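Materials for Small Studios – week 4 notes
Sub for Mirjana Radulović, handout typed up fast, sorry for gaps

Topic: surface finish. Gloss vs matte, why we care

Every surface throws back light. Two ways to do it. Smooth surface – light leaves at the same angle it came in, you get a highlight. Rough surface – light scatters every which way, no highlight, color looks even from all sides. Most real paint is somewhere in between.

Gloss is a number. Meter shines a beam at a fixed angle, reads what bounces. Low number = flat. High = shiny. Write the angle down next to the reading or its useless.

What changes gloss
– how much pigment vs binder (more pigment, flatter)
– how it was put on. Brush, roller, spray all differ
– sanding. 1000 grit on a clear coat kills the shine, then you polish back up
– age, handling, cleaners

Hòa's test panel from last time: read 86 fresh, everybody copy that into your sheet. We'll read it again in November.

Choosing a finish. Gloss shows dents and fingerprints, wipes clean easy. Matte hides bumps but scuffs turn shiny and you can't buff them out. Don't touch up matte in spots, do the whole pannel.

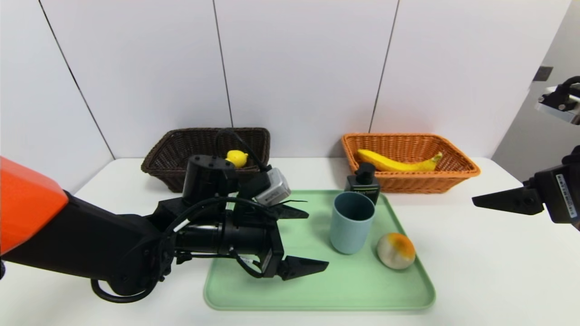 Color and finish get judged together, so keep them apart in your notes. Same black in gloss and in matte will look like two blacks. Orange in gloss next to matte black, like the shell and the rest of the arm, is two changes at once – hue and sheen. Write both down. For the exercise pick one object with two finishes and do the same.

Reading: Ledesma, chapter 4, skip the part on varnish
Sheets to Eleni by 30 June 2019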